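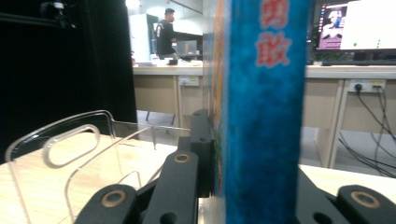 Pantry and storeroom walk-through, with my comments
Resources > Food Storage > Checklists
January. By the Radatham kitchen desk
Print this page | E-mail this page

I do the dry-goods inspection at the Radatham hall kitchen at the start of each month, and over time the one-page form has grown a tail of remarks, so I have typed them up together for whoever has the clipboard next. Please take your time with it, and go in with a warm sweater on, as the storeroom is on the north side and you will be standing still a good deal. Packages are the first thing to look at, and a tall box like the blue one, standing upright on a wooden surface, is how I like to see them: on end, and easy to get at from the front. The rest of the list follows the order of the room from the door.

1. Door and latch. OK.
The latch catches properly now. Give it a pull from inside as well as from the hall side, and do this before you let it close behind you, please!

2. Lights. OK, one tube replaced.
The far tube had been flickering since before the holidays. Spares are in the Marchetti cupboard (we all still call it that, although the Marchetti name came off the door years ago).

3. Shelving, fixed to wall. NEEDS ATTENTION.
The bracket at the left end of the third shelf has a little play in it. The plate on that unit gives 80 pounds a shelf, and I would not want to go anywhere near that until the bracket has been seen to. I moved the canned tomatoes down to the floor rack and left a note.

4. Floor clearance. OK.
Everything should be at least six inches up. The sacks of rice tend to creep down when somebody is in a hurry, so do bend and look.

5. Dates and rotation. OK, with removals.
I went through 117 packages and took out 23, nearly all of them cake mix and crackers from the back row. That sounds like a lot, but most of them came in together from the fall supper. Old to the front, new to the back, and write the month on the top flap in marker.

6. Signs of pests. OK.
Check corners, the gap behind the Brostatis freezer, and the bottom seams of anything in cardboard. Run a finger along the seam; you will feel a chewed place sooner than you see it. Clean traps this month, I am very glad to say.

7. Damp. WATCH.
There is a faint tide mark under the window, no bigger than last month's. I have penciled a line at its edge with the month beside it, so please don't wipe that off.

8. Step stool. OK.
All four rubber feet are on. The Clender stool is the one to use; the old folding one is waiting to be thrown out and should not be climbed on by anybody.

9. Paper goods. OK.
We have almost 700 napkins, so no more are needed before spring. Keep them well away from the water heater.

Bracket to be looked at again before the next delivery. Clipboard is back on its hook by the light switch, and the pencil is on a string.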